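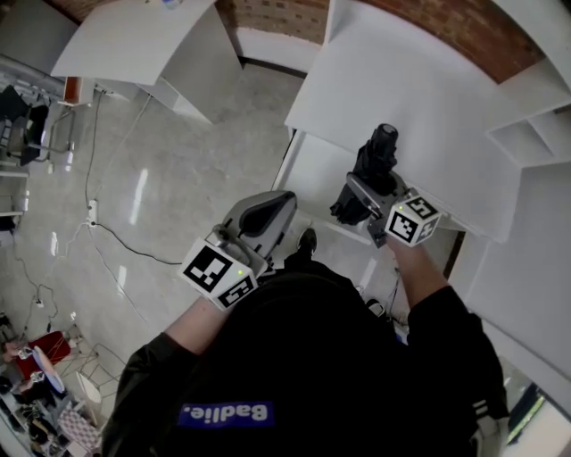
I've been putting off the craft room since January, and last week I finally ran out of excuses. Well, I ran out of table, which is the same thing in my house. I went to cut out a simple tote bag and there wasn't one clear spot big enough to lay the fabric down. So I made coffee, put my hair up and started pulling everything off everything.

First, the tables. I am now a firm believer in plain white tables with a lower shelf. My old one was a gorgeous dark thing from my aunt and it hid every pin and every black thread I ever dropped on it (ask my left foot). On a white top you see the mess right away, so you deal with it. And the shelf underneath! I had mine stuffed with magazines I hadn't opened in years. Those went out to the porch and the iron and the heavy tools went down there instead, lying flat, where they can't fall on anybody.

Then cubbies. I bought a white open cubby unit from Skiltholm and shoved it right up against the end of the table, and I wish I'd done it ages ago. I turn my hip a little and there's the glue, there's the tape, there's the good scissors. My friend Mehrangiz told me to leave one cubby empty on purpose for whatever I'm in the middle of. I lasted four days before I put yarn in it. Sorry, Mehrangiz.

I did count the buttons, since my sister bet me I had more than 1000. I have 213. It felt like more when they were all over the rug - maybe the rest are still under the couch.

Things I'm still fighting with:

Anything with a trigger or a nozzle. They're top heavy, they won't stack, and they roll if you lay them down. Right now they stand near the front edge of the table, and I knock one off every time I reach for the ruler.

The floor. I went with light gray and I love it, but it shows lint like you wouldn't believe. I sweep, I turn around, there's more lint.

Cords. No idea. If you have a cord system that looks nice and costs under $30, please tell me in the comments, I'm begging.

Fergus wants to know how I get the cutting mat to lie flat after it's been rolled up. I leave it under the big Safavi pattern books overnight and hope. Next up is the closet, and I already opened the door once and closed it again.

Posted 6/11/19

4 comments 30 shares

Contact | Copyright 2019, all rights reserved | Back to top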